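Transferring community college credits into a bachelor's completion program

Asked by gmazza, 18 November 2018
Filed under: Adult learners, Transfer

I have 45 credits from a community college, all earned before I started working full time. I want to finish a bachelor's in business administration at Flodilville State, evenings only. Their transfer page says credits "may be reviewed for currency" and doesn't say how old is too old. My accounting and statistics classes are 16 years old. Do I have to retake them? I would also like to know if it makes sense to apply now for spring or wait until fall. The application asks for every transcript and I only have one of the two.

Gianni Mazza

3 answers

zuccaro_reader
Depends on the school. Call them.

Amedeo Gentile
I went through the same program and finished last year, so this is how it worked for me. Check it with the transfer office before you pay for anything.

General education credits (English, history, a lab science) came over without any question about age. The review is done by the department for major courses only. In my case Accounting I was accepted, Accounting II was not, and for statistics they let me take a placement test. I passed it and kept the credit. Find your old syllabus if you can. The department asked for one twice, and the course catalog page was not enough detail for them.

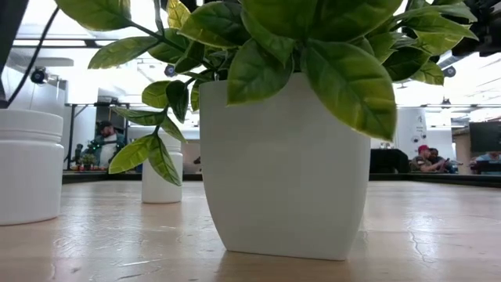
On the transcripts, you can submit the application with one and mark the other as pending. They will give you a conditional admission, but you can't register past your first term until the second one arrives. Order it directly from the college and have it sent electronically. Mine went by mail and sat in the wrong office for weeks.

For cost, I paid $1,758 per evening course, plus fees. The retake of Accounting II I did at Ternosia Community College for $474 and transferred it in. Get written approval first if you do that. There is a one-page form and your advisor has to sign it.

I would apply for spring. The deadline was in December when I did it, and the evaluation takes a while. If you get in and the evaluation goes badly you can defer to fall one time.

brarent22
Agree with most of the above, except they told me the placement test for statistics can only be taken once. If you fail you have to take the class. Also ask if there is a residency requirement. At my school the last 30 credits had to be taken there, and I found that out late.

Comment from gmazza:
Thank you both. I found the statistics syllabus but not the accounting ones. I will ask the old department if they keep copies.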